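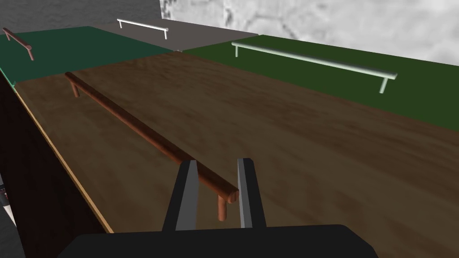

Sernar opens second furniture repair shop in Cukbridge

Cukbridge, 2 Dec 2021 – Sernar, the company that repairs and sells used wooden furniture, has opened its second shop in Cukbridge. The new shop is in the former Maes bakery and has 908 square meters of floor for the workshop and the sales room together.

Customers can bring tables, cabinets and chairs for repair, or buy pieces which are already restored. Sernar also keeps a stock of old handles, hinges and locks, so that a missing part can be replaced with one of the same period.

"In our first shop the waiting time for a repair became too long," says Femke Dewulf, director of Sernar. "We started to look for a bigger place in September, and we are very glad that we could stay in the same town."

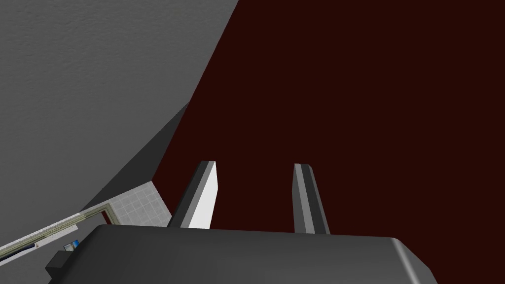 The workshop is led by Toon Verschueren, who worked before at the furniture maker Flarard. Two apprentices will start with him this winter. Evening courses in sanding and waxing are also planned, and the price of one course is 64 dollars, materials included.

Repairs can be left at both shops during opening hours.

Press contact: Jessie Forsyth, Sernar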